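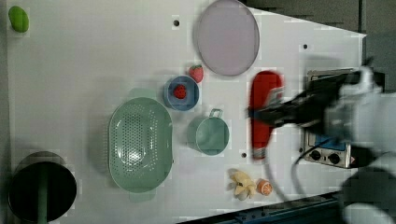

Toy library adds play kitchen sets for January

Last updated 4:15 p.m.
Shares 9 | Comments 0

The Bostby toy library has added play kitchen sets to its lending shelves, and families can start borrowing them this month. The sets hold toy fruit along with plates, bowls, pots and colanders in child sizes.

The library, which runs out of two rooms behind the Dornitz community hall, has 574 items in its catalog. Until now its kitchen section was mostly play stoves and a wooden sink, with very little to cook in and almost nothing to cook. Parents had been asking for food and dishes for a long time, according to a notice posted at the front desk.

Strawberries, bananas, orange slices and other fruit are mixed through the sets, so no two bags are exactly alike. Most have at least one piece in mint green, either a pot or a colander. The colanders are a good size for a child to fill with fruit and carry to a pretend sink by the handles. Small bowls are included too, and the library suggests them for sorting games with younger children — red fruit in one, yellow in another.

The sets came through Cirkurent, a regional exchange that passes used toys between libraries, schools and day care centers. Bostby sent out a shelf of floor puzzles and a train table in return. Everything was washed and checked for cracks before it was put in bags, and pieces with sharp edges were taken out.

Borrowing works the same way as for other toys. A household may have one kitchen set at a time and keep it for three weeks. It can be renewed once if no one else is waiting. Each set goes home in a drawstring bag with a card listing what belongs in it, and the card should come back with the bag. Families are asked to go over the list before they return a set, as the smaller pieces of fruit tend to end up under sofas.

There is no fine for a single lost piece. If a plate or a pot is missing, the library will ask the family to look again at home and may hold off on lending another set until it turns up or is replaced.

Because some of the fruit is small, the sets are marked for ages three and up. A bag of larger pieces for toddlers is planned for the spring — the library is still looking for enough big dishes to fill it.

Dishes can be washed by hand in warm water with a little soap. They should not go in the dishwasher, and they are not meant for real food. Pieces should be dry before they go back in the bag.

The library lent out 468 toys last fall, its busiest season since it moved to the hall from the old Kos school building. It opens at 9 in the morning and closes at noon, with a late session until 6 p.m. once a week. The schedule for the late session is on the hall door. Membership is free for households in Bostby and Dornitz, and new members can sign up at the desk with proof of address.

Donations of toy dishes and play food in good condition are welcome during opening hours. The library cannot take cloth food, battery-powered appliances or anything made of glass.

Share this story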